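Gripper trials move on to the messy bin

If you have walked past the robot cell lately and heard cheering, that was us, and sorry about the noise. The grasping group has been comparing two grippers on the KUKA arm since September, and we finally have enough runs behind us to share how it's going (short version: very well, with one embarrassing weak spot).

The two contenders are the Altusent, a soft-fingered design we've had on the shelf for a while, and the Gremari, which is newer, lighter and has much slimmer fingers. Each one gets 2,000 pick attempts out of the same kind of clutter, split into blocks of 200 so we can swap between them and keep things fair. Tae-yang So wrote the script that logs every attempt, and Hyun-seo Hwang has been mixing up the objects between blocks with what I can only describe as glee.

The early blocks were all boxes and blocks, and they told us very little. Both grippers handled them so easily that we were squinting at the second decimal place. So Hyun-seo went shopping in the lost-and-found and the kitchen drawer, and now we're having a lot more fun! Cloth, clear plastic, shiny metal, things that roll when you breathe on them. Everything goes into the front bin at whatever angle it lands.

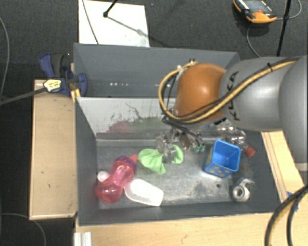
Fingers down on the green cloth, with the drinking bottle, blue cup and metal fitting sharing the bin.

Cloth was the thing I was most worried about. With the Altusent we kept getting a nice wide pinch that let go halfway up, and Deok-su Jeon spent a good part of one afternoon lowering the approach height a hair at a time before it behaved. The Gremari took to it right away. Slim fingers get into a fold and stay there, and watching a whole rag come up in one go is more satisfying than it has any right to be.

Clear plastic is the weak spot, and the fault there lies mostly with the camera. Depth readings go straight through a crinkly bottle and come back as the floor of the bin, so the planner happily aims at nothing. Si-woo Kang has been testing a second view from the side and merging the two before the planner gets them. On her first block with it, the arm went for the bottle cap instead of the middle, and we all thought that was rather clever of it.

A few smaller notes for people who use the cell. The cable bundle on the wrist has been rerouted, so please don't re-tie it without asking Deok-su. The Ditari controller needs the new config file when you switch grippers, and the old one will load without complaint and then give you the wrong finger width (ask me how I know). Switching over takes one hex key, kept in the drawer under the monitor.

Next up is the heavy end of the object set, plus a round with the bin much fuller than we've dared so far. Tae-yang will post the block-by-block results on the shared drive once both grippers have finished. If you have odd objects at your desk that you don't mind seeing dropped, Hyun-seo would love to have them.

Hyun-seo Koo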